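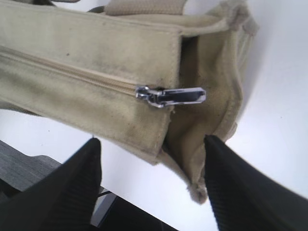
第四章 石器的登记、标记与拍照

好，东西已经洗完晾干了（没晾干的请翻回第三章，别急着往下走），现在可以上桌登记了。这一章是我自己最爱讲的，所以会啰嗦一点，大家忍一忍！我把 Bronthorpe 遗址这几季的做法都写了进来，上一版是 2018年10月27日 改的，当时还没有 Trodent 刻度架，所以凡是旧版里讲“用书垫高相机”的那几段，统统作废。

本章只管石器：磨制石斧、石锛、石片、石核、砺石，还有那些看着像石器、其实拿不准的石头。陶片看第五章，骨头看第六章。金属请直接交给 Mehrangiz Moradi，登记桌这边不碰。

4.1 先把桌子摆好

1. 找一张不晃的桌子。试的办法很土：两只手压住对角，左右推一推，晃就换一张，或者在桌脚下塞折好的纸板。

2. 铺灰色绒布，绒面朝上。绒布用之前拿到屋外抖一抖，上一个人留下的碎渣会跑到你的石片堆里，我就捡到过别的探方的小石屑，高兴了半天，后来发现是布上掉下来的。

3. 左手边放待登记的托盘，右手边放已登记的托盘。左撇子可以反过来，但要在桌角贴张纸条说明方向，换班的人才看得懂。

4. 台秤放在桌子靠里的位置，开机，等数字稳定，再用 500 克的砝码校一次。读数不对就按住“校准”键不放，屏幕闪了以后松手，重新放砝码。

5. 卡尺擦干净，合拢，归零。

6. 铅笔、登记表、标签纸、可封口塑料袋都放在伸手够得着的地方。墨水和漆先别打开！到 4.4 节才用。

注意：桌上不许有茶杯。咖啡也不行，带盖子的也不行。我知道有人会说盖子很严，Ermanno Donati 当年也是这么说的，那张被泡花的登记表现在还夹在我的文件夹里。

说明：如果屋里风大，把标签纸压在卡尺盒下面。不要用标本去压纸。看起来顺手得不得了，可是这样压着压着，标本就跟着纸被拿走了。

4.2 编号

Bronthorpe 的编号由三段组成：探方号、层位号、流水号，中间用短横连接。比如第 19 探方第四层的第一件，就写成 19-4-1。不要加括号，不要加“石”字，也不要在前面补零。

1. 打开当季登记簿，翻到最后一个用过的编号。

2. 看清楚它下面一行是不是真的空着。有时候前面的人用铅笔轻轻写了个号占位，光线不好根本看不见，我建议把本子斜过来瞄一眼。

3. 写下新的编号，同时写下日期和你的姓名缩写。

4. 把同样的编号写到标签纸上。两处都写完了再拿标本。

5. 标本、标签一起放进同一个小托盘，从这一步起，它们俩就不要再分开了。

流水号在同一个探方、同一个层位里连续往下排，换了层位就从一重新开始。采集品（就是地表捡的，没有层位的）层位一段写字母 S。

注意：写错了不要用橡皮擦，也不要涂黑。画一条横线，旁边写上正确的，签缩写。登记簿上的错误也是记录，隔几年回头看，常常就靠那条横线才弄明白两件东西是怎么串号的。

注意：作废的编号永远不再用。空着就空着，难看就难看吧。

关于拼合的石器：两块断口能对上的，各给各的号，在备注栏互相写上对方的编号，不要合成一个。哪怕是当着你的面断的，也一样。这一点我和 Bahman Bahrami 争过好几回，他主张合并，理由也讲得通，不过数据库是按“一块一号”建的，要改就得全改，所以目前就照我说的来（Bahman，对不住啦）。

4.3 称重和测量

1. 台秤上先放空托盘，按“去皮”，显示归零。

2. 放上标本，等数字不跳了再读。记到克，小石片记到小数点后一位。

3. 量最大长。带柄或带刃的器物，长的方向从柄端到刃部；石片则从台面往远端量，顺着打击的方向，不一定是最长的那条线。

4. 量最大宽，和长垂直。

5. 量最大厚。卡尺轻轻碰到就好，千万别夹紧了再拽出来。

6. 把读数大声念一遍，再写。一个人干活也要念，刚开始会觉得自己傻乎乎的，习惯就好了。我自己就是这样逮住了把 52 毫米写成 57 毫米的毛病，嘴上念的和笔下写的对不上，一下子就听出来了。

7. 残缺的器物，在数字后面加一个“残”字。不要按照你心目中的完整形状去推算，推算的尺寸写进备注栏，并注明是推算。

注意：刃部有使用痕迹的石器，卡尺的金属爪不可以碰刃口。改用塑料卡尺，或者把标本放在方格纸上，用两块小三角板夹着读。做微痕分析的人会看见我们留下的每一道划痕，然后写邮件来问，Salamatu Garba 的邮件写得特别客气，读完更难受。

注意：整体磨制的石斧，也就是斧身和柄用一块石头做出来的那种，最怕的是颈部受力。拿的时候一只手托斧身，一只手托柄，两只手一起动。放下的时候也要让柄和斧身同时着布。不要捏着柄的一头提起来！

说明：台秤用久了会慢慢漂移，每登记完一整盘，就把砝码再放上去看一眼。如果漂了，这一盘重新称。对，整盘重来，我也不爱干。

4.4 在标本上写号

有人问我能不能只放标签、不在石头上写字。太小的石屑可以，拇指指甲盖那么大以下的我们都不写，只装袋。其余的都要写。标签会丢，袋子会破，写在石头上的号最可靠。

先说在哪儿写：

写在不起眼但又找得到的地方，平整，没有加工痕迹，也没有使用痕迹。石斧写在侧面靠后的位置，石片写在腹面，石核写在保留石皮的那一面（石皮太粗糙就换个地方）。不要写在刃上、台面上、断口上。断口将来可能要粘接，漆一涂上去，修复的人得先花工夫清掉它。

步骤如下：

1. 开窗。漆的气味挺冲的。

2. 在选好的位置用软毛刷扫一扫浮尘。

3. 涂一小条底漆，长度够写编号就行。我们用的是 Gaswood 的可逆清漆，瓶子上有绿色的圆贴，那是我贴的，方便和面漆区分。

4. 等它干透。用指背轻碰，不粘就可以了，不要用嘴吹，会起泡。

5. 用细尖笔写编号。浅色石头用黑墨，深色石头用白墨。字尽量小，但别小到要用放大镜才能认出来。

6. 再等干。

7. 涂一层面漆盖住字，边缘要比底漆稍稍大一圈。

8. 把标本放到晾架上，写字的一面朝上，旁边放着它自己的标签。

小心：不允许直接在石头上写字，中间一定要有底漆。多孔的砂岩会把墨水吸进去，再也弄不出来。

小心：清漆和稀释剂远离火源，用完马上拧紧。手上破了口子的，戴手套。

小心：不要用修正液代替白墨，不要用指甲油代替清漆。我知道外面有些老手册就是这么写的，也确实有不少馆藏上面能看到指甲油，但是它会发黄，会一整片翘起来，连字一起掉。

写坏了怎么办？别慌，底漆就是干这个用的。棉签蘸一点点稀释剂，顺着一个方向滚，不要来回搓，脏了就换一根。字和底漆一起下来以后，晾干，从第二步重来。

说明：笔尖堵了的话，在废纸上画圈圈，通了再写。还不通就换笔，笔很便宜，真的不用省。

4.5 装 Trodent 刻度架

终于说到新家伙了！Trodent 刻度架装起来不难，就是说明书写得太简略，Rostam Talebi 和我头一回装的时候把横臂装反了，拍出来的照片全是歪的，所以下面我写细一点。

1. 把底板平放在桌上，有刻度的一面朝上，缺口朝向自己。

2. 立柱插进底板后方的圆孔，转到听见咔的一声。没听见就拔出来，再来一次。

3. 横臂套上立柱。横臂上刻着小箭头，箭头朝上！这就是我们装反的地方。

4. 拧紧侧面的旋钮，用手拧到不动就好，别上钳子。

5. 相机装到横臂前端的螺口上，镜头朝下。装的时候一只手始终托着相机，旋钮锁紧以后才松手。

6. 水平泡放在相机背面，调横臂，让气泡居中。再把水平泡放到底板上，看一遍。两个地方都居中才算平。

7. 接快门线。没有快门线就用延时自拍，用手指直接按快门会糊。

8. 灯放在左上方。石器照片照惯例光从左上来，右手边再立一块白卡纸，把阴影补亮一点。

小心：换标本的时候，先把横臂往上推，再伸手。不要从镜头底下掏。磕到相机是小事（也不算太小），磕到标本就麻烦了。

小心：挪动整个架子之前，先卸相机。

4.6 拍照

1. 在登记簿上找到要拍的编号，念一遍。

2. 核对标本上的号、标签上的号，三个一致再拍。

3. 标本放在底板中央，刃部朝下，柄端朝上。石片则台面朝上。要是站不稳，底下垫一点无酸橡皮泥，从镜头的方向看不见就行。

4. 比例尺放在标本下方，和底板的边平行，高度垫到跟标本的中间差不多平。比例尺太低的话，照片上量出来的尺寸会偏，这个毛病很隐蔽。

5. 第一张带标签拍。之后的可以不带。

6. 依次拍正面、背面、左侧、右侧。有刃的加拍刃部，石片加拍台面。

7. 每一面拍完，在相机屏幕上放大看，打制的棱线要清楚。发虚就重拍，别指望回去用软件救。

8. 四个面都好了，在登记簿的“照片”栏打勾，写上第一张和最后一张的文件号。

翻面的时候沿着长轴翻，像翻书页那样，不要上下颠倒。这样正面和背面的照片并排放着，轮廓才能左右对上，绘图的人会谢谢你。

说明：黑曜石和特别光亮的燧石会反光，反得什么都看不见。可以在灯前面挂一张描图纸，把光打软。有人喜欢给标本表面喷一层白粉消光，我们不做，除非分析组书面同意。

说明：深色玄武岩石斧，曝光加一档试试。灰布背景会变得偏亮，没关系，看的是石头。

4.7 装袋和入库单

1. 等面漆干透。摸上去不粘还不够，我一般放到下一次开工才装。

2. 一件一袋，标签放在袋内，字朝外。袋子外面再用记号笔写一遍编号。

3. 磨制石斧和其他大件不进袋，进盒。盒底铺泡沫，按轮廓挖出浅窝，颈部和柄的下方都要有支撑，别让它悬着。

4. 同一探方、同一层位的袋子放在同一个盒子里，流水号从左到右排。重的在下，轻的在上，不要硬塞。

5. 填入库单，一式两份，一份进盒，一份交给库房。

6. 盒盖和盒子短边都贴标签。只贴盖子的话，盖子一旦盖错，整盒的身份就乱了。

库房的架位编号请按 Ebrahimi 表来填，表挂在库房门后。每层架子最多摆多少盒，表上也写着，超了就往下一层放，不要摞到过道里。

注意：借出去的标本，盒子里要放一张黄色的代位卡，写明编号、借的人、借出日期和用途。还回来以后，代位卡不扔，划掉，夹进登记簿。

4.8 常遇到的麻烦

台秤数字一直跳：看看是不是风扇对着它吹，再看看托盘有没有蹭到旁边的东西。都不是的话，换电池。

标本和标签对不上：停下来，这一盘都先别动，从登记簿最后一个确认无误的编号开始往后一件件对。对不出来的，放进“待查”盒，写清楚是从哪一盘里出来的。千万别凭感觉塞回去一个空号！

拿不准是不是人工的：照样登记，器类写“存疑”。我宁愿库里多几块普通石头。登记的时候别跟人争论，备注栏写一句你的理由就够了，比如“疑似打击点一处”或者“边缘破损可能为新伤”。

发现新断口：颜色通常比旁边浅，也没有土锈。备注里写“新断”，再去托盘和洗涤盆里找一找另一半，找到的机会比你想的大。

标本掉地上了：先别捡，站在原地不动，看清楚碎片都在哪儿，叫人来帮忙，拍一张照片，然后从外往里收。收完记到事故本上。掉过东西的人多的是，包括我（石锛，水泥地，响得全屋都听见了），写下来就好，没有人会骂你。

横臂慢慢往下滑：旋钮里的垫片松了。备用垫片在 Trodent 的纸盒里，压在说明书下面的小格子里，换上以后重新做一遍 4.5 节的第六步。

白墨写上去发灰：瓶底沉淀了，盖紧了摇匀，放一会儿等气泡散掉再蘸。

登记软件里的录入放在附录二，那边的字段顺序跟纸质登记簿不完全一样，录的时候请对着字段名看，别数格子。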